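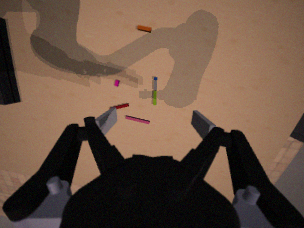 Start with the business rates bill, because everyone in Ellcombe has one and hates it. Mine is £2,783 this year, for a unit with one window. Pause for sympathy; do not wait long. Relief exists, and 153 firms in town claimed it. Then point up at the screen: small blocks scattered over a tabletop, which is how the council's relief schemes look to anyone running a shop. Four schemes, four forms, four deadlines.

Next slide. What we want: one form, in by March. Mention that Cestow managed it. (If asked how, say "with a form".)

Close on the petition, 543 names so far. Pens by the door. Please return the pens.

Nazareno Villa, Ellcombe Traders | Contact | Back to top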